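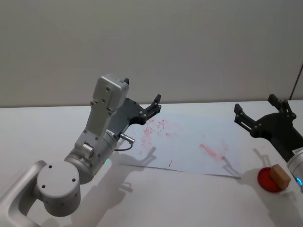 A robot arm with a black gripper at a white tabletop.

Visit to the Savum pressing works, Fisenthorpe

Members of the Regional Recorded Music Forum visited the vinyl pressing works at Fisenthorpe on Wed 6 March. The party numbered 31 and was received by the production department of Savum, which has made records on the site since 2000.

The morning was given to the cutting room, where members heard a test side from the second album by the country group Otex. The lacquer had been cut in February, and the group had asked for a quieter opening to side 2. Members compared both versions and generally preferred the later one, although the pedal steel was felt to be a little sharp towards the centre of the disc.

After lunch the party moved to the press hall. The order in hand was a reissue of dance tunes by the Cortés label, with a run of 1617 copies. Sleeves are still folded by hand.

The Forum thanks Savum for its welcome. Members wishing to borrow the test pressing should apply to the Forum office.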